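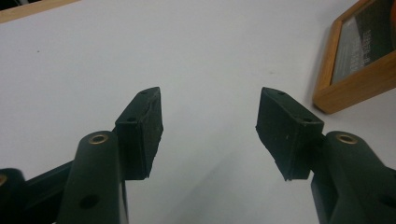
January, 4 p.m. Notes on the Minditz feeder for dogs that eat too fast.

Second round with the shelter dogs. Same kibble as last time, one level scoop each, bowl on the floor by the kennel door. The young collie mix finished in 90 seconds, which is slower than with a plain dish but still too quick for my liking. She pushes the bowl along until it hits the wall and then eats from the high side.
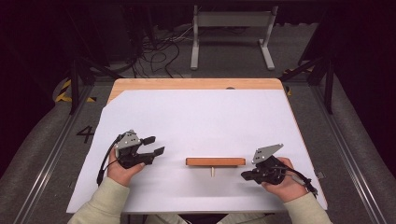

The old hound did better. He works at the ridges with his tongue and doesn't move the bowl at all. No coughing afterward. I want 3 more meals from each dog before I write anything up for Mumness.

Tried a wet towel under the bowl at the second feeding. It held for the first minute, then the collie got her teeth into the towel.
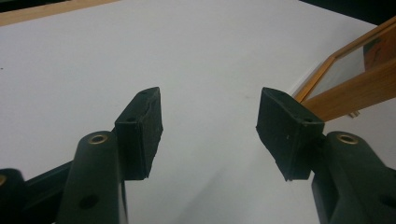 Hyvönen says the ridges should be taller on one side and we should forget the towel, and that a heavier base would fix most of the sliding. I'd like to test the base first and leave the ridges alone, so we know which change did what.

To do:

1. Ask Drastedmont for 4 heavier bases, same diameter.
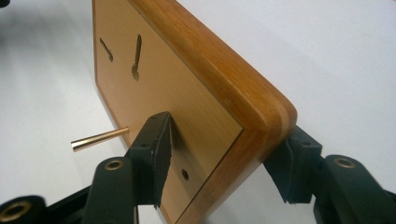 2. Weigh leftovers after each meal, including what lands on the floor.

3. Keep the collie on the plain dish at breakfast until the bases come.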